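# Do simulated episodes need the same start and stop rules as the real cell?

**Asked by Bohdan Zhuravel** · tags: simulation, good-practice, logging

We're writing house rules for our arm tasks at Fambridge. The real cell already has a two-page sheet: known start pose, clear space under the hand, nothing in the fingers at sign-off. My lead wants the same sheet applied to our sim runs. I say you can't pinch your thumb in a simulator, and that I have 118 episodes to get through before the end of July.
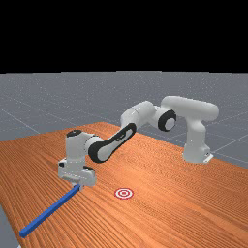

*Stick-and-target task, stick in the gripper.*

My current rule is that an episode ends when the script ends, wherever the arm happens to be. Is that bad practice or merely ugly?

---

**Radymyr Ivanyshyn** · accepted · 25 votes

Bad practice, and I say so as a man who did it for two years at Grander.

The sheet is there for thumbs, sure, but it's also there so that two people looking at the same log agree on what happened. "Script ended" tells you about your script. I'd write down:

- The start pose, as joint values. "Home" meant three different things in our office.
- Whether the fingers must be open and empty at the start. Pick one and check it in code.
- What counts as done. For a target task, say which part of the stick has to be where, and for how long.
- A separate label for timeouts. Do not file them under "done" – I have met people who do, and they have lovely success rates.
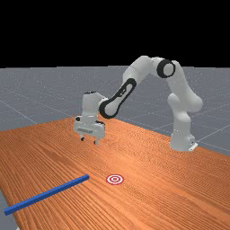 I'd also log the gripper state on its own line instead of working it out later from the finger gap. Commanded open and measured open are different facts, and you'll want both the first time a grasp goes wrong. On our project that took until episode 22.

Keep the thumb rules out of the sim sheet, though. If people have to tick "guard door closed" for a door that doesn't exist, they'll tick everything else in the same spirit.

---

**plukex_fan** · 2 votes

just use Plukex it resets everything for you

> **Bohdan Zhuravel:** Resets it to what?
>
> **plukex_fan:** the default

---

**Baidoo user, retired** · 7 votes

Agree with the top answer, mostly. One addition: put the version of the rules in every log file. We changed our definition of "done" halfway through a batch and almost 25 episodes had to be relabeled by hand. I was the hand.

Also, your lead is right, but you can let them find that out slowly.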